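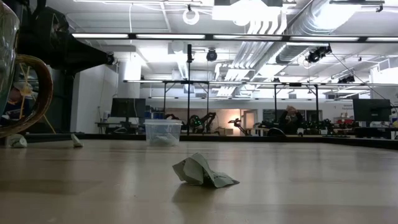 Week 3: What happens to paper after you throw it out

Hi everybody. These are my notes from the last session, cleaned up a bit (I type the way I talk, sorry!). If you missed class, read them before the Milville mill visit and bring your questions, even the small ones.

Fibers first

Paper is a mat of plant fibers, mostly cellulose, that were floating in water and then got drained, pressed and dried. The fibers hang on to each other with hydrogen bonds, and water loosens those bonds. So recycling paper starts with a giant blender. The mill calls it a pulper, and what comes out looks like oatmeal.

Each trip through the process makes the fibers shorter and stiffer. Short fibers slip through the screens and leave with the sludge, so mills keep adding longer ones to the mix. Suqin asked if you could run a mill on old newspaper forever and I said no, then spent ten minutes on why, and I still think the quick answer was better.

Why tissue is the end of the road

I love this part! Facial tissue is often made with a good share of short fibers because they feel soft. Paper towels usually get a wet-strength resin so they don't fall apart in your hand, and that same resin makes them a pain to break down in the pulper. Add whatever you wiped up with them and most sorting programs just say no thanks. Plain used tissue can often go in compost, but check your local rules.

Colored paper

Pale colors are usually fine in a mixed load. Deep reds and dark blues are the ones that make mill people grumble, since the dye can tint a whole batch. Some dyes bleach out easily and some really don't. Witold brought up receipts, and he's right, keep those out. A lot of them are thermal paper with a coating you don't want in the pulp.

Crumpled or flat?

Crumpling doesn't hurt the fibers much. Shredding is a different story, because you cut fibers short and the little strips fall through the sorting equipment (they end up in with the glass, of all places). If you have to shred, ask whether your town takes it in a closed paper bag.

Words to know

Pulper: the big tub where paper and water get mixed.
Deinking: washing or floating the ink off, often with air bubbles and a soapy chemical.
Furnish: the mill's word for its recipe of fibers. Yes, it's a noun here.
Broke: scrap made inside the mill that goes right back in.

For next time

Read chapter 3, up to page 27. Then pick one kind of paper from your own kitchen and write me a page on where it could go next. Cường and Nuanchan are presenting on egg cartons, 20 minutes, and I'm looking forward to it a lot. Drafts are due July 31, 2025, on paper please, both sides used.

Zofia Gajewski
Room 1153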